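Skellovent two-arm table, set-up guide
Section 4: First test with both arms 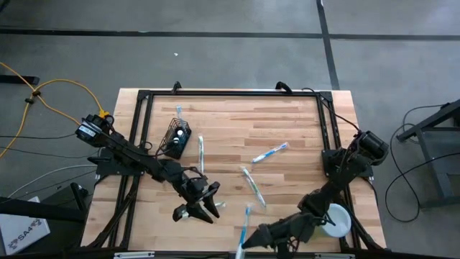 Fig. 4. Both arms over the table, with toothbrushes and the mesh basket.

Before you start, finish the wiring in Section 3.

1. Check that both base plates are tight. Pull each one by hand; it must not move.

2. Put the basket inside the rails, on the side of the left arm. Lay some toothbrushes on the wood, in different directions.

3. Switch on the left arm first, then the right. Wait 45 seconds between them.

4. In the Pornitz program, set the lifting height to 152 mm for both arms. Set the speed to 2.

5. Open the grippers fully and lower them one after the other. Stop if a finger touches the wood.

Caution: Keep your hands outside the rails when the power is on.

Note: The wires at the joints need free loops. Do not tie them flat to the arm. I did this in July and one plug came out.

If an arm stops halfway, switch off both arms and begin again from step 3.

Ya-wen Au, Purkevstead workshop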